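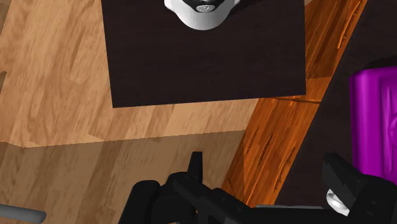

Can I mix two very different wood tones in one small living room? I just moved into a second-floor place in Brenduswood and I'm so excited to finally have a room to plan from scratch! The floor is staying as it is, and the look I keep coming back to is a nearly black square panel, like a tabletop, over light honey-colored planks, with the boards running on the diagonal. I love how strong the dark shape is against all that pale wood. My worry is the rest of the furniture. I already own a medium brown bookcase from my aunt, and my partner thinks three woods is one too many. Should I paint the bookcase, or find a rug to calm everything down? The room gets great sun until 2 in the afternoon and then goes pretty dim.

Osvaldo Queiroz
Posted in May
2 min read

Ama Osei

Please don't paint the bookcase! Three woods can look wonderful together, and I say that as someone with four of them in a room the size of a parking space. What matters most is the undertone. Honey floors are warm, so hold the bookcase up against a bare patch of floor in the morning and see if it leans red, yellow or gray. Red or yellow and you're fine. If it leans gray, put it on the wall farthest from the table and fill it with books so you see less of the wood.

Then repeat the dark color somewhere else, up high if you can. I did it with two picture frames and a curtain rod and the whole room woke up (my sister noticed before she'd even taken her coat off). For a rug I'd go cream or rust, and big enough that the front legs of the sofa sit on it. Mine is the Macedo in oatmeal and I adore it. It sheds like crazy for the first month, so keep the vacuum handy.

One more thing: very dark tops show dust in sunny rooms. A dry microfiber cloth takes care of it, and I leave the spray polish in the cupboard.

Durer

rug yes, paint no. get a warm bulb for the dim part of the day too, changed everything in my place

Clolura

I painted mine white and love it, so there's another vote! Sand lightly first and use a primer that blocks stains, or the brown comes through by winter. Two thin coats, and let it dry overnight before the books go back.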